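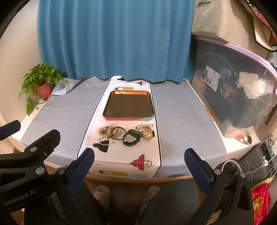
Stasden Residents' News > Around the House > March

Sorting the bracelets and watches

The jewelry drawer is one of those jobs that gets put off until a clasp breaks or a watch goes missing. Costel Karsniqi's column last month on kitchen drawers brought in several letters asking about bracelets, so he has written up how he does it at home in Wundley.

Start with a clear table and a plain cloth. Beads roll, and a cloth slows them down. Tip everything out in one go and pull the tangles apart by hand. Strands of small pearls should come out first, as the thread wears where it rubs against metal. Lay them flat.

Next, take a shallow tray and put in only the things you wear every week. Costel allows himself very few. A beaded bracelet and one everyday watch is plenty to begin with, and you can add to it later if you find you keep going back to the box. 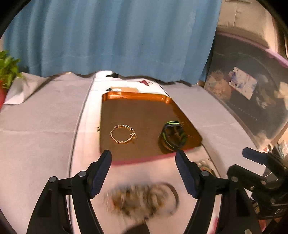 Keep the pieces in the tray from touching. Charms catch on straps and beads scratch a watch face. Anything left over goes into a lidded box, with the heavier bangles at the bottom and watches on top. Check the elastic on stretch bracelets before you put them away, and set aside any that need restringing.

The Ultlow repair table takes beads and watch straps on Thursday evenings. Restringing costs 12 dollars and takes nearly 90 minutes, so come early.

Search this site Enter keyword Go

Recent items
Kitchen drawers, one at a time
Stoyanova Hall reopens after painting
Where to take old watch batteries
Trailing plants for a bright corner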